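Cheetham Shared Workshop
Projects > Gerkton arm > Tickets

Ticket 657: Wrist drifts downwards during long runs
Status: Closed (one follow-up open)
Opened by: Bianka Győri
Assigned to: Tomos Parri
Component: wrist joint, tool mount, controller
Priority: Normal

Summary

With the arm holding a fixed pose over the bench board, the tool end sinks slowly over the course of a run. The drift is small at first and gets worse the longer the arm has been powered. Homing the arm clears the error for a while. No fault is reported by the controller and the log shows the wrist at its commanded position throughout.

Expected: tool end stays within 1 mm of the taught height for the whole run.
Seen: tool end 3 mm low at the end of the run, sometimes 4.

Setup

Arm: Gerkton build, second version of the forearm, printed wrist.
Controller: Colby board, firmware as left after the June rebuild.
Encoder: magnetic, 4000 counts per turn, fitted on the motor side of the wrist reduction.
Supply: bench supply, current limit unchanged.
Test program: hold_and_return, low speed, wrist camera on.

Steps to reproduce

1. Power up and home all joints.
2. Measure the tool height above the board with feeler gauges.
3. Run hold_and_return until the counter finishes.
4. Measure again without homing.

Log

Entry 1, Bianka
Ran the test twice from cold. Both runs ended low by the same amount. Re-homed after the first and the height came back. Shoulder and elbow were checked with a dial gauge against the bench and did not move, so the error is in the wrist or beyond it. Motor case warm but can be held comfortably.

Entry 2, Tomos
Suspected missed steps. Turned the wrist speed down by half and repeated. No change in the final height. Encoder count at the end agrees with the step count, so the motor is where it should be. Put the speed back.

Entry 3, Tomos
Swapped the wrist driver with the spare. No change. Swapped back so that the labels on the controller box stay correct. Please do not move drivers between slots without writing it here. The last swap cost us an evening.

Entry 4, Bianka
Raised the holding current one setting. Drift was slightly worse and the motor was noticeably hotter. This does not fit with lack of torque. Returned to the original setting.

Entry 5, Tomos
If more heat gives more drift, then something is moving with temperature between the motor and the tool. The encoder will not see it in its present place. Candidates:

Grub screw on the output shaft.
Belt tension.
Printed clamp at the tool mount.

The grub screw was tight and the paint mark across it was unbroken. Belt tension was measured cold and again straight after a run, and the two readings were the same to within what the gauge can show.

Entry 6, Bianka
Clamp looks likely. With the arm powered off after a run, the tool can be rocked by hand. With the arm cold it cannot. The clamp was printed in PLA from the leftover Tateo reel, and it sits against the motor bracket with no gap. It has probably softened enough to creep under the bolt load. There is a faint shiny witness mark on the inner face where the tube has been sliding.

Entry 7, Tomos
Printed a replacement in PETG with thicker walls and a second bolt. Also added a thin fibre washer between the clamp and the motor bracket. The first print was scrapped as the bore came out tight and I did not want to sand it. The second one fits with hand pressure.

Entry 8, Bianka
Fitted the new clamp on 19th February. Ran the test from cold, then again hot without a break. Height error at the end of the hot run was less than the thinnest gauge. Rocked the tool by hand and could feel no play.

Fix as applied

Anyone repeating this on the other arm should follow the order below. The wiring loop at the wrist is short and will pull out of its plug if the tool is removed first.

1. Power off at the supply and let the wrist motor cool.
2. Support the forearm on the block. The elbow has no brake.
3. Unplug the wrist loop and tape it back along the forearm.
4. Slacken the clamp bolt, slide the tool out and remove the old clamp.
5. Fit the fibre washer and the new clamp. Leave both bolts finger tight.
6. Slide the tool in to the scribed line. Tighten the bolts in turn, a quarter turn each, until the clamp gap is even.
7. Reconnect the loop and jog the wrist slowly through its travel with a hand near the stop button.
8. Bring the arm down close to the board and look at the wrist camera view. The screw heads are set flush in the board and should be in focus. The near side of the gripper will be blurred at this distance and needs no adjustment.
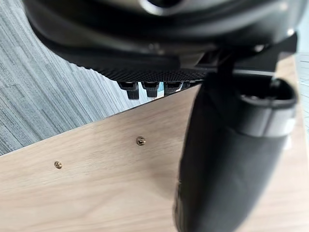

9. Home all joints and teach the working height again. The old value belongs to the old clamp and must be deleted from the pose file.
10. Run hold_and_return from cold and measure, then repeat hot.

Open points

The encoder is still on the motor side, so any slip further along will go unreported. Moving it to the output shaft needs a new bracket. Tomos has a drawing but the magnet holder clashes with the belt guard at one end of the travel. A separate ticket will be raised once the drawing is settled.

The second arm still has a PLA clamp. It is only used for short runs and has shown no drift so far. The spare PETG clamp is in the drawer marked Gerkton wrist, with two washers and the bolts.

Settings changed under this ticket

Wrist speed: restored to original.
Holding current: restored to original.
Working height: taught again, saved in the pose file.
Firmware: not touched.

Closed by Bianka Győri after the second hot run. Reopen if the height error comes back above 1 mm with the new clamp fitted, and attach the gauge readings from both ends of the run.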